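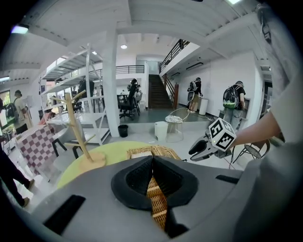 The quote from Pinheiro came back in August, and I've been putting off writing this because I still haven't made up my mind. Three hand-held gripper kits, cables and marker cubes included, for $3,000. Shipping to Pavthorpe is extra. So is the "onboarding session," whatever that turns out to be.

I went into this not believing in it, and I should say so up front. I've sat through enough pitches where the arm comes later, the software comes later, and the invoice comes now. The sales deck for these things shows a clean bench and one cheerful operator. What I want to know is how they do in a big room with furniture in it and other people going about their own work.

So far my notes look like this:

- The kit price is the small number. Storage, spare jaw pads and somebody's hours are the big ones, and only the first two are on my sheet.
- Zanis quoted less per kit but wouldn't put a price on replacement pads. That's a no from me until they do.
- The props cost next to nothing. Baskets, a mug stand, a cloth, small round tables. You could fit out a whole station from a thrift store.
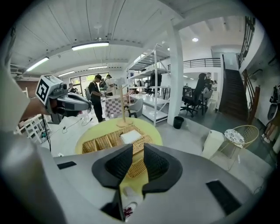 *Basket, cloth and wooden stand on the round table.*

My own trial log for the Fididus project has 127 attempts at simple pick-and-place in it, and I kept 121. That's a decent rate. It's also my log, made by someone who was trying hard to do it right, and I wouldn't sign a purchase order on the strength of it. Put a tired person on the same task at 4 p.m. and I'd expect a different figure.

Then there's the question I can't get a straight reply to from either seller: how long does a set of pads last? I asked twice. One answer was "it depends on use," and the other was a brochure.

For now I've budgeted for one kit and a drawer of spares, with a line for a second kit penciled in for spring. If Pinheiro won't sell singles at a sane price, the money goes to better shelving, which we need anyway.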